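Unit 6: Municipal Flood Resilience Funding

Course handout, revised October 8, 2023

Purpose of this unit

Units 4 and 5 dealt with how a city estimates its exposure to coastal and river flooding. This unit deals with how the work gets paid for after the exposure is known. The running case is Branico, a harbor city with a combined sewer system, an aging seawall and two pumping stations. The case file is needed for the worksheet due at the end of the unit.

6.1 Capital and operating money

A resilience program draws on two kinds of money, and the two are governed by different rules.

Capital money buys or rebuilds assets with a long service life: seawalls, culverts, pump stations, raised roads, backup power. It is usually raised by borrowing. Interest and principal are repaid over a term that should not exceed the expected life of the asset.

Operating money pays for staff, fuel, inspection, cleaning, software licenses and small repairs. It comes from annual revenue. In most jurisdictions it cannot be borrowed except for short periods.

The split matters when reading a city announcement. A headline amount may combine both kinds, and may also include funds that were approved in an earlier year and are being restated. Students should be able to sort an announced total into new capital, new operating, and previously authorized amounts before commenting on its size.

6.2 Sources

General obligation bonds. Backed by the full taxing power of the city. Lowest interest cost in most cases. Often subject to a debt ceiling and a public vote.

Revenue bonds. Backed by a specific income stream, such as sewer charges. Suitable for pump stations and storm drains. Not well suited to seawalls, which have no paying customer.

Stormwater fees. Charged by impervious area or by parcel. Branico charges by impervious area, in billing units of 100 square feet. Parcels under three units pay the minimum charge.

State revolving loans. Below-market loans repaid into a fund that lends again. The application is long, and the ranking formula tends to favor projects with finished engineering.

Federal mitigation grants. Cover a share of project cost, with the local share paid by the city. The local share has to be identified at the time of application.

Private contributions. Common where a large employer or port operator sits behind the same line of defense. In the Branico file, the terminal operator Trodel pays for the section of wall along its own frontage and grants the city an easement for inspection.

6.3 Ranking projects

Demand for funds will exceed supply, so a ranking method is needed. The method in the Branico file scores each project on six criteria:

Population served
Critical facilities protected
Expected annual damage avoided
Readiness for construction
Effect on low-income districts
Operating cost after completion

Each criterion carries up to 100 points, for a maximum score of 600. The weights are equal. Equal weights are simple to defend in a public hearing, but they treat readiness as being worth as much as damage avoided. A city that ranks this way will tend to build what is already drawn up – and projects in districts with little prior engineering will wait.

Note that the third and sixth criteria overlap. A pump station can score well on damage avoided and poorly on operating cost. A planted berm often does the reverse. 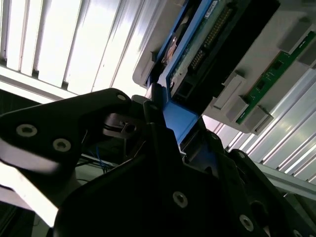
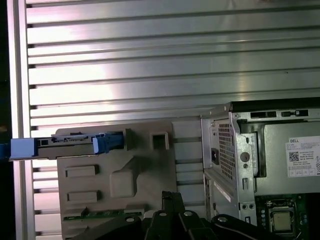
6.4 Procurement

After a project is ranked and funded it has to be bought. Three routes are covered here.

Design-bid-build. The city pays an engineer to complete the design, then awards construction to the lowest responsible bidder. Price is known before work starts. The schedule is long.

Design-build. One contract covers both stages. The schedule is shorter. The city gives up some control over detail and has to write performance requirements with care.

Purchase under an existing contract. Used for standard equipment such as portable barriers and level sensors. In the case file, the city buys its deployable barriers from Hyvönen under a regional agreement, and its tide monitoring service from Movanus under an annual subscription. The barriers are a capital item. The subscription is an operating item and has to be renewed in the budget each June.

A common error in student work is to move the subscription into the capital plan on the grounds that the barriers cannot be used well without it. Functional dependence does not change the accounting class.

6.5 Maintenance obligations

Most grants and many loans require the city to maintain the asset for its full service life. The obligation is a contract term and can be enforced by recovery of funds. Few city announcements mention it.

For each capital project, the plan should state:

The department responsible for the asset
The inspection interval
The annual operating cost in current dollars
The revenue source for that cost
The date at which major parts will need replacement

Where a line cannot be filled in, the plan should say so. Branico left the revenue source blank for its second pumping station, and the state reviewer returned the application.

6.6 Terms

Local share: the part of project cost that a grant recipient pays from its own funds.

Authorization: legal permission to borrow or spend up to a stated amount. It is not cash.

Appropriation: release of a stated amount for a stated purpose in a given budget year.

Encumbrance: money set aside for a signed contract but not yet paid out.

Level of protection: the flood elevation an asset is designed to hold back, including freeboard.

Worksheet

1. Using the Branico file, classify each line of the resilience budget as capital or operating. Flag any line that was authorized in an earlier year.

2. Rescore the project list with readiness given half its present weight. Report which projects change rank, and in which districts they lie.

3. Draft the maintenance statement for the second pumping station. Propose a revenue source and state its legal limits.

4. In one page, compare design-bid-build and design-build for the seawall section next to the Trodel frontage. Address the easement.

Submit as a single file. Show all scoring tables. Round dollar amounts to the nearest thousand.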